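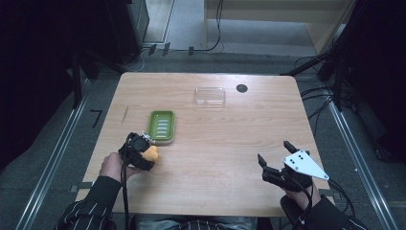 The green soap dish, a little yellow sponge-like piece and the clear box on the table.

Home | Galleries | Bathroom Bits | Kitchen Bits | About

Small Things for the Sink: The Green Soap Dish

I love a good soap dish, and I have been waiting for an excuse to give this one a page of its own. It came home with me in March along with a clear plastic box for travel soap, and both got a turn on the big wooden table before they went anywhere near a faucet. Look at that green! Against pale wood it just glows, and I kept finding reasons to walk past it.

Ruwan Gazi asked me why anyone needs a dish with slots when a saucer will do. Well, a bar that sits in its own puddle goes to mush, and I am tired of scooping mush. Slots let the water go down and the air come up – simple as that.
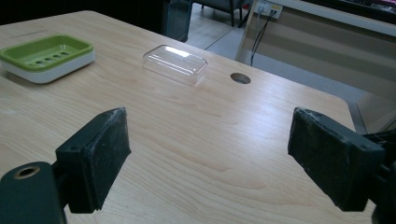

Green tray on its white base, with the clear lid lying to the right.

The two-part kind is my favorite by a mile. You lift out the tray, tip the base into the sink, give both a quick rinse and you're done (I do mine when I wipe down the mirror). Leopoldo Arriaga has had his in the guest bath for ages and swears by a drop of vinegar in the base if your water is hard. I tried it and he's right, the chalky ring came straight off. 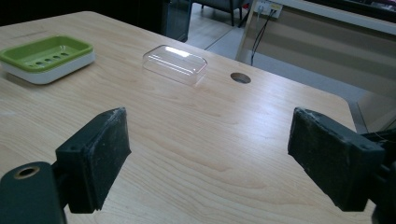

Clear lids are the unsung half of any travel soap box, and I get very picky about them. I like one I can see through, so I know whether I packed the oatmeal bar or the lavender one without popping it open in a hotel bathroom. With this one the wood grain shows right through the top, even with the ceiling light bouncing off it, and the rounded corners are kind to the lining of a toiletry bag. The only thing I'd ask for is a few colors to match the dish – lime, please!

Bello Ekpo wants to see sponge holders next, and I already have a shelf of them waiting.

Recent galleries
Tanvir's Toothbrush Cups
Dish Racks for Tiny Counters
60 Bars of Soap, Unwrapped
Hooks, Pegs and Rails
Jahangir's Bath Mat Roundup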